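Company > About Us > Work Surfaces and Table Coverings

Filed under: Who We Are

Drarnel supplies covering paper for worktables, packing benches and serving tables. The firm was started in 1946 in Nernwood as a cutting shop with one slitter. Paper was bought in as parent reels, cut to width and sold by weight to local shops. Cutting to width is still most of the work.

The standard product is a smooth brown sheet sold under the name Skumer. It is supplied on rolls of 102 meters and can be cut to any width the slitters will take. We currently hold 347 width settings on file, most of them made for a single customer's table. Repeat orders are run from the stored setting.
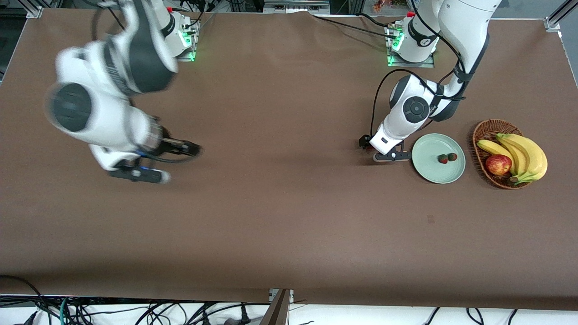

Brown paper covering on a long tabletop, with a pale green ceramic plate in use.

A covering for a long table should be cut as one piece where possible. Joints lift at the corners and catch the underside of plates. The sheet is laid from one end, pulled flat and fixed at the borders. Marks are normal in use and do not call for a change of sheet unless the surface is torn or soaked through. For tables used with food and tableware, we suggest a plain, unprinted grade.

Styliani Tsoukalas has run the cutting floor since the move to the Mohamedi building. Questions on width, roll length or core size go to her desk. Sample sheets are sent on request, and orders received before 2 p.m. are entered the same day.

Shares: 12 | Comments: 0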